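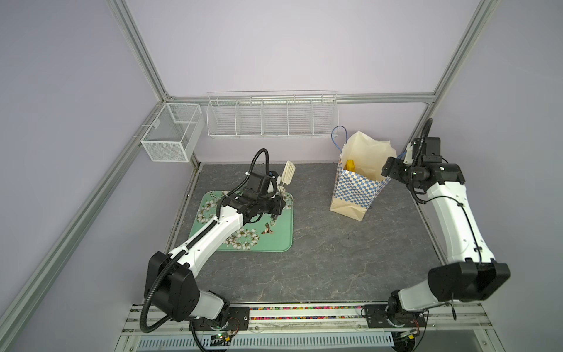
The two-arm cell at the Barasa robotics club, with the bakery task set up.

Entry for 1 August 2026. The club has settled on packing bread as its task for the Wollden student challenge in November. The rules allow one cell, two arms and three minutes per attempt. Our control code is a fork of Barix, trimmed until it starts on the old lab computer without complaint.

Most of the work since the last post went into recording. The log now holds 626 attempts, each saved with joint positions and a short note on how it ended. The left arm handles the spatula and the right arm deals with the bag. Splitting the roles this way made the notes much easier to sort. 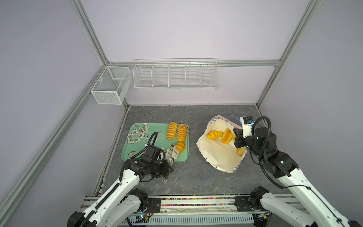 How long does it take a new member to learn to run the arms?
Roughly three club meetings, with most of that time spent on the order of startup and on moving slowly near the table.

The bag is the hard part. Paper folds differently on every attempt, and a policy trained on one shape does poorly on the next. We also changed the grip force limit twice. The first value was too low for the spatula handle – it turned in the fingers – and the second was too high for paper.

Training runs on the Clurnirer machine overnight. We save a checkpoint every 3000 steps and test only the last few, which is a time limit and has no theory behind it.
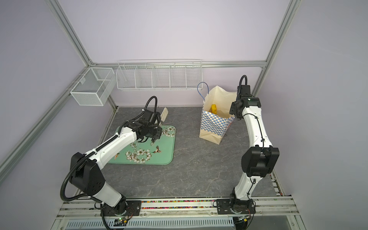
The older checkpoints stay on the shared drive until the rules check, in case we need to go back to one. Next on the list is a fixed reset procedure, written down, so that two people setting up the table get the same starting layout. After that, the wrist cables need new ties.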